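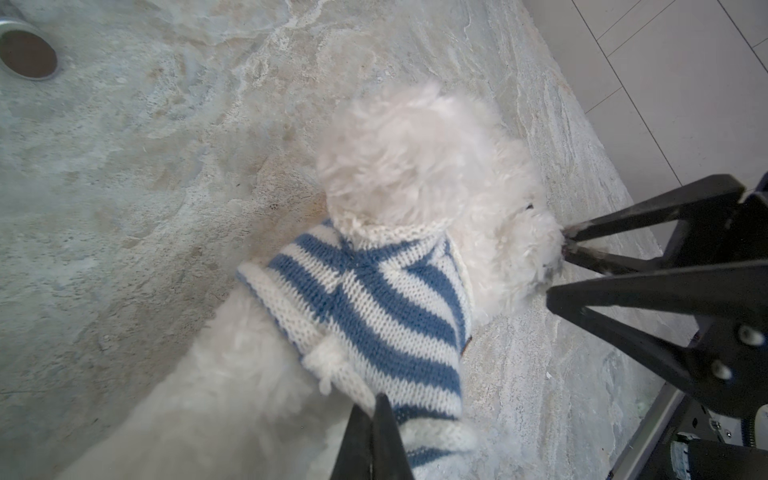 Why did the Ocampo glaze craze on the last batch? The glaze shrank more than the clay did when it cooled, so it ended up stretched tight and cracked into that fine little web. Same glaze, new clay body, so I'm blaming the fit.

May 3, 2026. Kiln notes, continued from the coffee-stained page. Opened Ludo (the small kiln) after lunch, top temp 1078 C according to the controller, though the witness cone on the bottom shelf looks lazier than the one on top. Again! The tiles with extra silica are clearly better – one hairline near a corner and the rest clean. The straight recipe crazed on all three shelves. I could hear it pinging while I was unloading, which is a pretty sound when it's somebody else's kiln.

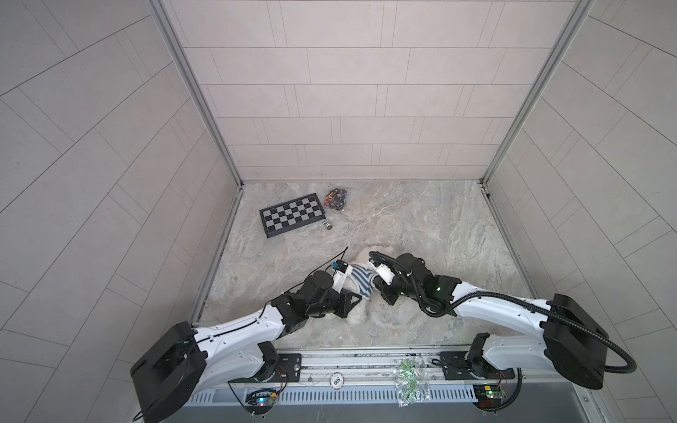
Grout color is the other thing I keep putting off for the Zonen order. I mixed a chalky white and a charcoal and rubbed both into offcuts, and the charcoal makes every wobbly edge on our tiles jump out. It can look great, mind you – pale gray tile in a staggered brick layout with thin dark lines, like those walls, has a nice crisp drawn look. Our edges are wavier than I'd like for that, so I'd want to true them up on the 600 grit pad first and see how much patience I have left.

Mixed a fresh 3000 gram bucket of the silica version and sieved it twice. Still a bit thick, it sat in ridges where the brush overlapped. Add water tomorrow, a splash at a time, and WRITE DOWN how much.

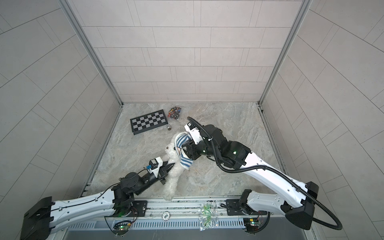

How long should the test tiles sit before we trust them? At least a couple of weeks, plus a few rounds of boiling water and ice water, as delayed crazing can show up long after the kiln is empty.

Trarum clay is down to two bags. Reorder before August. Bottom element in Ludo wants checking too.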